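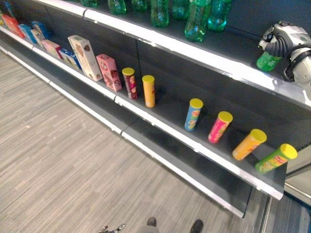
Why bother with a stop distance on a shelf robot at all, a reader wrote in Tuesday, if it only moves soda bottles? Because people shop there.

So, the Clekine rule kit. Binder, floor tape, checklist. 104 pages, maybe half usefull. Best part: the shift sheet. Test the stop button, check grip force, log it, sign. Quick. Worst: the clearance chart, tiny print, metric only. Speed section is vague too, no word on slowing down near customers. Tape peeled off our carpet by lunch.

Worth it for a first store. Skip teh refill pack.

3 min read

Related
Oprea floor tape, 800 hours on
Bumar stop buttons compared
Writing a shift log that gets used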